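4.2 Swapping the fingers, keeping the camera
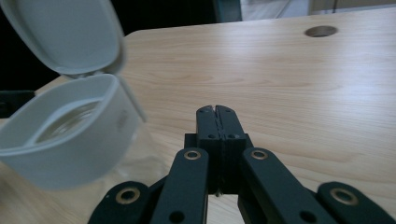 Figure 3. View from the hand-held gripper, fingers closed, with the flip-top container open on the left.

Corentin Perrin thinks we should have changed the camera first and left the fingers alone, and he told me so after reading a draft of this section. His point is that a wide view forgives a clumsy grip, so a better lens might have hidden the difference we were after. Fair enough! But I wanted one thing to move at a time, so the camera stayed put and we compared two grippers, the Zavine and the Flenness.

We collected 632 demonstrations in all, and I did far too many of them myself (my thumb still remembers). The task was always the same: go to the container, get hold of the lid, close it. I liked the Zavine right away -- it's lighter in the hand, and I stopped thinking about my wrist. With the Flenness I kept coming in too steep, and 27 of my runs had to be thrown out for that alone.

Noémie Hervieu then trained one policy per gripper, 300 demonstrations each, with the same settings. The clear plastic gave both of them trouble, and we come back to that in Section 5. Lid contact was where they split: the Zavine policy tended to touch the rim early and push through, while the Flenness one hovered and tried again.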